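Panne des cubes de Lunuteck

La panne des cubes, appelée aussi « dérive de Lunuteck », est un défaut de repérage survenu en septembre 2020 sur des pinces portées à la main. Ces pinces, de modèle Plumico, servaient à enregistrer des gestes humains destinés à l'apprentissage de bras robotisés. Le défaut n'a blessé que des amours-propres, ainsi qu'un bras d'essai qui s'est obstiné à saisir une brochure 28 millimètres au-dessus de la brochure.

Contexte

Chaque pince porte un cube blanc à motifs noirs, dit marqueur, dont un logiciel déduit la position et l'orientation de la main. Le principe est robuste à condition que deux cubes ne portent pas le même numéro et que chacun soit bien collé. Lunuteck avait réussi à manquer aux deux conditions la même semaine.
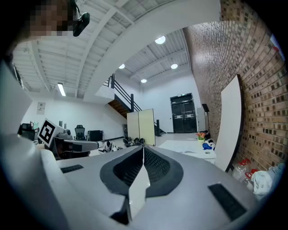
Lenuța Lazăr estime pour sa part que le collage a bon dos : un logiciel qui accepte sans broncher deux mains au même endroit aurait dû, selon elle, s'arrêter dès la première prise. L'éditeur du logiciel, Vornum, a répondu que ce cas était prévu et donnait lieu à un avertissement. L'avertissement existait bel et bien, à la ligne 2 000 d'un journal que l'on n'ouvrait qu'en cas de panne.

Déroulement

La première anomalie fut mise sur le compte de l'éclairage, qui est le coupable habituel. On changea les réglages d'exposition, puis on recommença. Sur 3 000 prises, la main gauche échangeait par moments sa place avec la droite, puis revenait, comme si de rien n'était. Le bras entraîné sur ces données reproduisit l'hésitation avec une fidélité que ses concepteurs n'avaient jamais obtenue pour le reste.
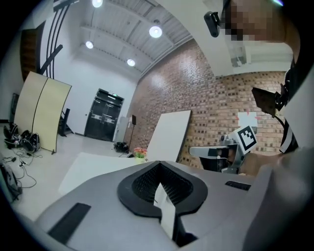
Causes

L'examen retint deux causes distinctes. Une planche de motifs avait été imprimée en double, et un adhésif trop souple laissait pivoter le cube quand la pince forçait. La méthode Buckley, qui consiste à comparer les deux mains à un repère fixe avant chaque série, aurait révélé l'écart. Elle figurait dans la procédure, à l'annexe, et prenait 50 secondes.

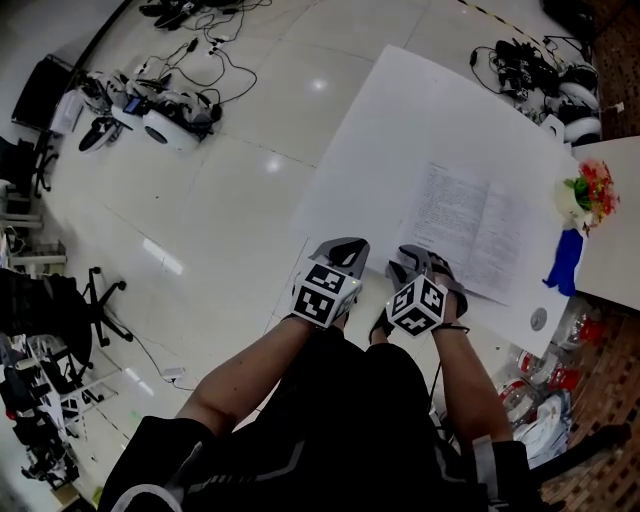

Service Sûreté et essais, Lunuteck – Fiches d'incidents

Suites

Les prises douteuses furent écartées et les cubes vissés. En novembre, Vornum transforma l'avertissement en arrêt complet, ce qui provoqua aussitôt des plaintes sur le nombre d'arrêts. Le contrôle de Buckley a quitté l'annexe pour la première page, où il est désormais coché avec une régularité remarquable, parfois avant la mise sous tension.

Voir aussi : Marqueur de repérage ; Étalonnage ; Erreur d'impression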